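Slides by the back door

Every July our back door turns into a shoe dump. We live in slides all summer, and for years I just kicked mine off and hoped for the best, which is how I ended up stepping on an upturned one with a bowl of potato salad in my hands. Never again!

So now they get a wash and a proper spot. I use a squirt of dish soap in warm water (Trovell is what's under my sink, any will do) and an old toothbrush for the grooves in the soles. The grooves are the worst part. Grit packs in there and then walks itself right onto the kitchen floor. Brush along the groove first, then across, and go over the bumpy part of the footbed while you're at it. Dark soles hide dirt, so tip them toward a window before you decide you're done.

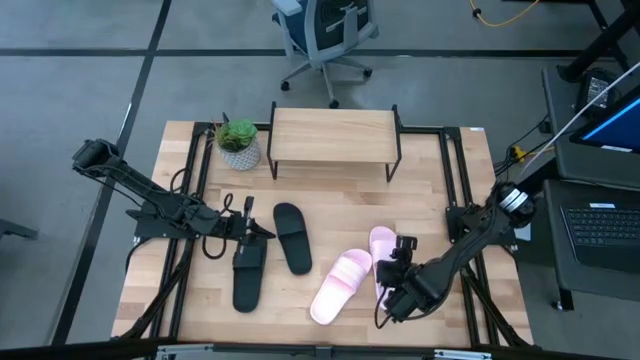
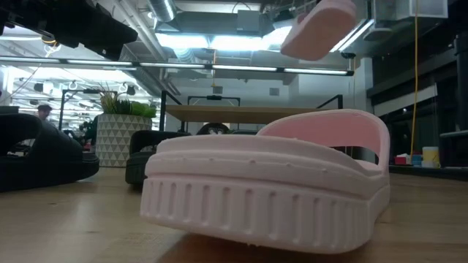 Drying is where I used to go wrong. I left a foam pair on a hot deck one afternoon and they came back a size smaller – so shade only, strap side up, and give them overnight if you can stand it.

For storing them, a little low shelf is all you need. Mine cost 40 dollars at Truson and I almost talked myself out of it. Keep the pairs together, heels to the wall, and put the everyday ones on the end you reach first. My neighbor Irén Jakab sets a potted succulent beside her shoes and swears it stops people from dumping their mail there. I tried it, and so far it's working (the mail has moved to the stairs).

If they still smell after washing, sprinkle on baking soda, leave it a few hours and tap it out over the trash. Do that part outside if it's windy and you have a sense of humor.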